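Cuaderno del taller — julio, entrada de las 9:40

Sigo con el clasificador de anuncios de pisos. Dedik nos ha pasado 400 fichas de viviendas en venta y, quitando duplicados, quedan 251. La misma casa aparece hasta cuatro veces, con cuatro precios y cuatro opiniones distintas sobre si el trastero es dormitorio.

Primer problema: las mayúsculas. El analizador toma LUMINOSO por nombre propio y me devuelve una calle Luminoso que no existe en ningún callejero. Paso todo a minúsculas antes de separar campos. Se pierden las siglas (IBI, ITE), así que las meto a mano en una lista.

Segundo problema: los metros. Dinsa publica útiles, Godik publica construidos y Stesenetti publica lo que le parece ese día. Dejo tres columnas y no convierto nada hasta que alguien me enseñe un plano.

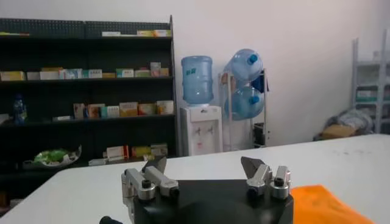
12:15. Nouhaila Benmoussa ha revisado las etiquetas de estado. Propone fundir «a reformar», «para entrar a vivir con reforma» y «muchas posibilidades». De acuerdo en las tres. «Con encanto» la dejamos aparte, porque en las fichas de Godik significa techo bajo y en las de Dinsa significa que no hay ascensor.

La planta también da guerra. Entresuelo, principal y primero salen con el mismo código, y el bajo con patio se cuela como ático por culpa de la palabra terraza. Corregida la regla, vuelvo a pasar el lote entero.

17:30. Segunda pasada terminada. Los precios salen limpios salvo en los anuncios con «consultar», que van a nulo — antes iban a cero, y teníamos las viviendas más baratas de la provincia.

Pendiente:
Pedir a Dedik las fechas de alta de cada ficha.
Preguntar a Stesenetti si «semiexterior» es una ventana o una actitud.
Nouhaila se queda con las plazas de garaje, yo con los gastos de comunidad.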